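So, can a robot do my Saturday chores yet? I get asked this a lot, mostly by people who hate laundry, and my answer is still nope. Close-ish! But nope.

I paid 900 bucks for a floor robot from a little outfit called Brultau, and it's great at floors (as long as there are no socks on them). Socks are the whole problem. Anything soft changes shape the second you grab it, and you and I fix our grip without even thinking. A machine has to learn that from somewhere, and lately it learns from people doing the job by hand with grippers, over and over and over.
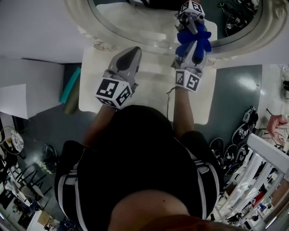

Something blue and crumpled, held in a gripper over the white table.

My friend Yevhen Pavliuk did a stint of this kind of work and told me he got through 2,837 tries at picking up and putting down. Two thousand! I'd have quit by lunch. He says the soft stuff was slow but forgiving, and what really made him sweat was anything with a fancy edge you could chip.

I get it. My grandmother's mirror has curlicues all over it and I dust it maybe twice a year, holding my breath the whole time. Would I hand that to a robot? Not in December with the whole family coming over, I wouldn't.
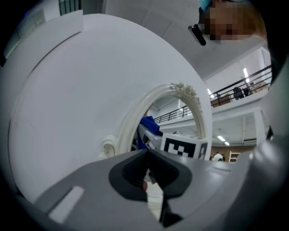 Gripper up close, with the oval molding and its carved flowers just behind.

Do I think they'll get there? Sure, and I'd put towels first, then dishes, and anything with curlicues dead last. I told Yevhen 7 years for a decent towel folder and he laughed and said I was being stingy. We have a dinner riding on it, and I plan to order the steak.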